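Belay cell, October, after lunch

Cable day! The sleeve on the left arm had been creeping down toward the elbow again (same as last month, same spot), so I pulled both ties, gave it more slack over the wrist and ran that joint end to end 152 times. No snagging. Did the right arm the same way while I had the cutters out, though that one wasn't nearly as bad.

Rail bolts next. Two on the left mount took a good quarter turn, which I don't love, so whoever is on next please check them again. Rehomed both arms afterward and the left came back 2 mm off, fixed with a fresh zero.

Still waiting on the spare finger pads from Jostar. Bottle run goes on tonight with the old ones, slow speed. 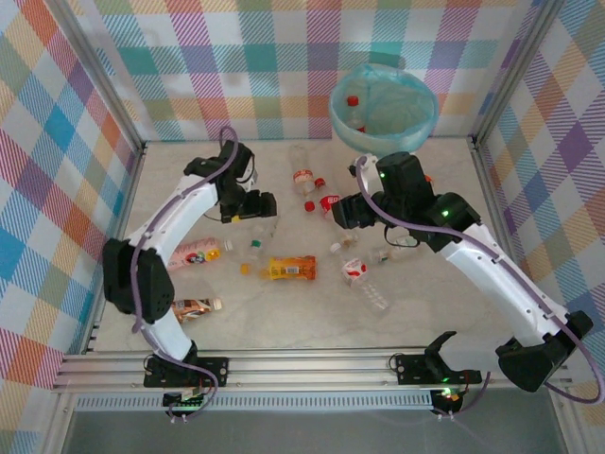

Belay cell with the bottles out, purple cable sleeves looped over both wrists.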